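Extinct or just hiding? The Nandari snail

mossback69
Finished the Rimkutė book last night, the chapter on the Nandari snail twice. She says it was gone by the time anyone bothered to name it. Seven shells in a drawer, no live one ever recorded. How do you declare something extinct when you never met it?

turnard_tom
Same way you declare your keys lost. You look for a while, then you get tired.

pelican_brief
Not fair, Tom. Birutė Liepiņa's survey turned over leaf litter at 789 spots along the Turnard valley. That's a lot of kneeling for a snail that isn't there.

turnard_tom
All in October, though. Dry month. Any snail with sense is three feet down with the door shut. I'd want 11 more visits in the wet before I sent flowers.

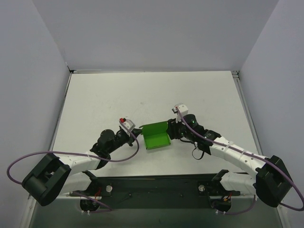
Tabletop with an open green box, two arms up front

mossback69
The book does mention the dry month, in a footnote. She buries it pretty deep -- deeper than the snail, maybe.

disitz
I think you're both letting her off easy. The chapter goes from one missing snail to the end of mankind in four pages. I like snails fine, but I have skipped breakfast with bigger consequences.

pelican_brief
It's four pages about the forest, disitz. The snail eats the rot, the beetles eat the snail, and so on up. Did you read it or weigh it?

disitz
Read it. Weighed it too. Heavy going both ways.

mossback69
Can we get back to the shells? Two were listed as "fresh" when they went in the drawer. Fresh to me means somebody was living there pretty recently.

turnard_tom
Now that I'll give you. Which page?

mossback69
Start of chapter seven, under the map.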